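The Caterpillar Room

Part one - Settling in

Ghazala Ghauri got to Brevirow at ten to eight, coat half on, lanyard in her teeth. First morning in the Caterpillar Room. The three-year-olds had moved up to Ladybirds and left her a whole new lot, all of them two or nearly two, all of them about to be left by somebody.

Coats. Pegs. Names on the pegs, except the last one, which had no name, only a picture of a snail.

"Who's the snail?" she said.

Hauwa Adeyemi was cutting toast. "Onuoha. Starts today. Mum's got the early bus from Holtgate."

They came in at quarter past. Small boy, big hat. He didn't cry. Ghazala would have known what to do with crying. He walked to the window, put both hands flat on the glass and stood there watching the bus stop across the road.

She tried bricks. She tried the wooden train. No. 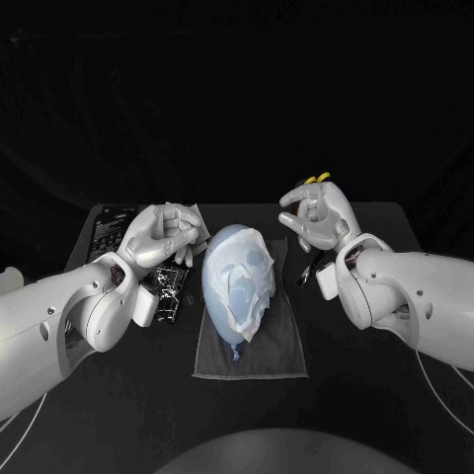 Part two - Snack

Banana, toast, milk. Eight children round a low table and one at the window with his hat on.

"Leave him be," said Hauwa. "Put his plate on the sill."

So she did. Went back to wiping chins. Next time she looked the banana had gone and the toast had been posted, very neatly, behind the radiator.

There was a form for all of this, obviously. Ate well / ate some / ate none. Ghazala held the pen over it for ages. Ate some. Posted some. She crossed out the second bit because the manager from the Drarberg branch was coming to look at the folders and had no sense of humour about folders.

Then outside. Wellies on the wrong feet, wellies off, wellies on again. It had rained and the yard was all puddles. Onuoha came as far as the door mat and stopped. One boot over the edge. He looked at the nearest puddle, then at her.

"It's only water," she said, adn stepped in it. Her shoes were not the right shoes.

He nearly smiled. Then he went back to the window.
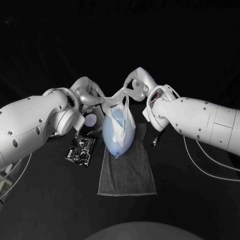

Part three - Pick-up

Rest time. Mats down, blinds down, somebody humming. He wouldn't lie on a mat so she sat on the floor next to him under the window, back against the warm radiator, smelling toast.

She told him about buses. She didn't know much about buses. The 516 went to Holtgate, she said, and at Holtgate it turned round, because it had to, there was no more road. And then it came back. It always came back the same way, past the shop, past the church, up to that stop there.

He listened with his whole face.

"Back," he said.

First word all day. She wrote it on her hand so she'd not forget to tell his mum. 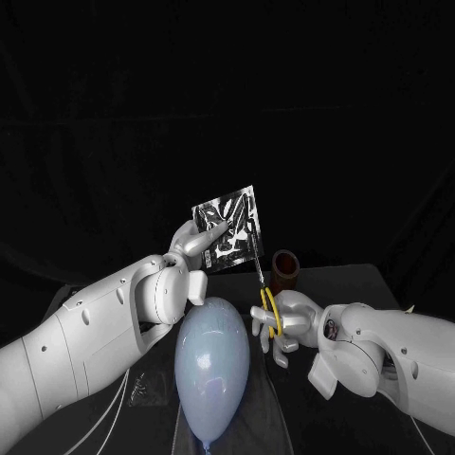
Hauwa whispered that he'd be fine by August, they nearly always were, and that the quiet ones took longer and then you couldn't shut them up. She'd seen one stand at that same window for 60 days. He was a big lad now, did the school play, waved at her in the supermarket.

"Sixty days?"

"I had a chart."

Ghazala looked down. He'd fallen asleep sitting up, hat over one eye, his hand round the toe of her soggy shoe. Her leg had gone dead. She stayed put.
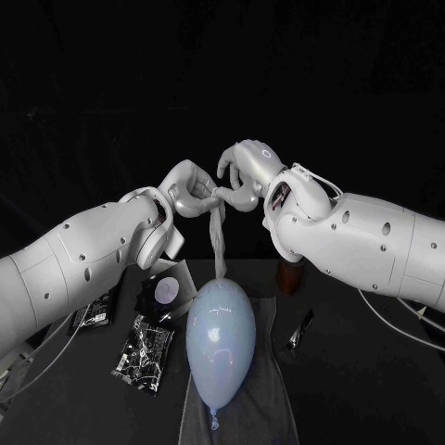
At half three the bus came up past the church. He was awake by then and on his feet before the doors had opened, banging on the glass with both palms, shouting it. Back! Back! Back! The other children came over to see what the fuss was and they started banging as well, all of them, no idea why, delighted.

His mum ran across the road with her bag coming open. She'd been crying at some point, you could tell. She picked him up and his hat fell off and he pointed over her shoulder at the stop, at the bus pulling out, very serious, making sure she'd seen.

"Did he eat?" she said. "Was he alright? Did he say anthing?"

Ghazala held up her hand and let her read it.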